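Lab day at Distisen, quick notes

Print this page | E-mail this page

Typing this up on the train Friday night, sorry for the state of it. Got to Distisen at 9, badge, coffee, straight upstairs to the software floor. Aliki Chrysikopoulos runs planning there and did most of the talking. Fast talker. I have maybe half of it.

Main job on show was cutlery sorting. Two arms, one woven basket with compartments, green-handled spoons and forks, chopsticks too. Their planner is called Pranari. It picks which arm goes for what, then checks both paths against each other before anything moves.

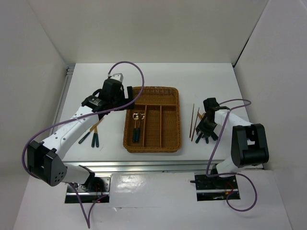 The perception side is Oluvley, a separate process, and they keep it that way on purpose. It hands over a pose and a confidence score per utensil. Low score, Pranari skips it and trys another one. Crossed handles are the hard case, she said. Two forks on top of each other come back as one odd fork. They have 435 hand-labeled piles for testing just that, and want more.

Asked about cables. Not in the collision model yet. On the list for January. 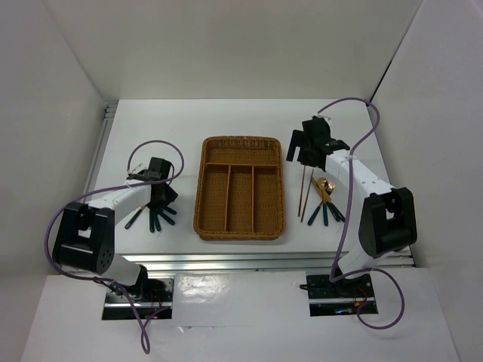
Then the tooling, my favorite bit. Drakos is the replay viewer: scrub back through a run, see what the planner believed at each step, change a setting and re-run from there. Three people built it in 7 weeks. Ugly buttons, very useful. I want it for our own logs and asked about a license, she is going to check.

Missed the talk on grip force becuase the tour ran over. Slides supposed to come by e-mail.

Print this page | E-mail this page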